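Presdale packing room, monthly staff meeting
04/07/2023
Minutes taken by Lovely Cruzado

We got going a few minutes late while people found chairs, and thank you to the early shift for staying on past the end of their day (the coffee was hot for once, so I hope that made up for it a little). The minutes of the last meeting were agreed with one fix: the spare tape guns are kept at Anwood, and I had written Livero. Sorry, all!

1. Boxes at the two-arm station

The arms have been on the pink gift boxes for 3 weeks now and there was plenty to say. The folders on the early shift feel the lids are the sticking point. A flap that a person would smooth down with a thumb, without thinking, has to be come at from just the right side by the yellow fingers, and several people said they find themselves hovering nearby in case they're needed. Management's answer was that hovering is nobody's job and it shouldn't turn into one by accident, so from next week one person per shift will be named as station minder, and that time will count as paid work on the rota like any other.

We had a good long talk about the Prins order, which is 744 boxes. It was agreed that 300 of them go to the station and the rest stay on the hand tables, and we'll look at it again once they're packed.

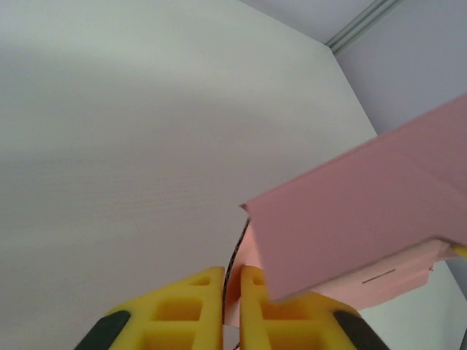

2. Cloth wraps

This one got people going, I think because so many of us take pride in our wraps. The pink see-through cloth is slippery stuff even for experienced hands, and it bunches up on itself the minute you look away. The station has both arms working over the one piece of cloth, and the question from the floor was whether somebody has to shake it out flat first, every single time. For now, yes, and the minder will do it between runs with the arms stopped. Nobody is to reach in while they are powered, please, however tempting it is.

It was asked straight out whether the wrap table would lose places. The answer was that all 8 places are kept through December, and that anyone who would like to train as a minder can put their name on the sheet by the time clock. Two people asked for the promise about places in writing, and it will go up on the board. 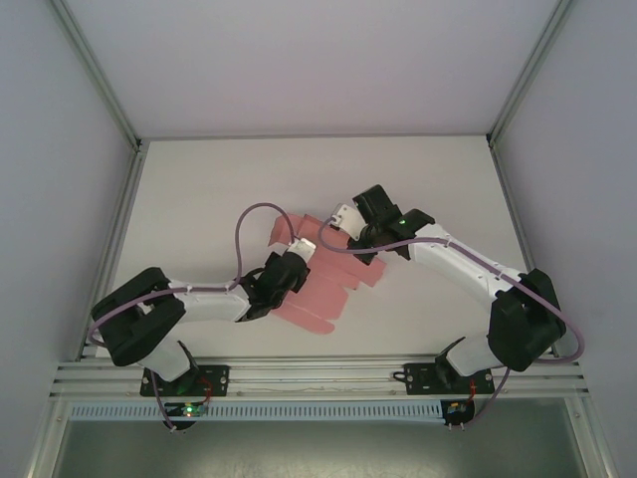
3. Any other business

The mats at the hand tables are worn through and new ones are on order from Livero. Please could whoever has the good scissors bring them back.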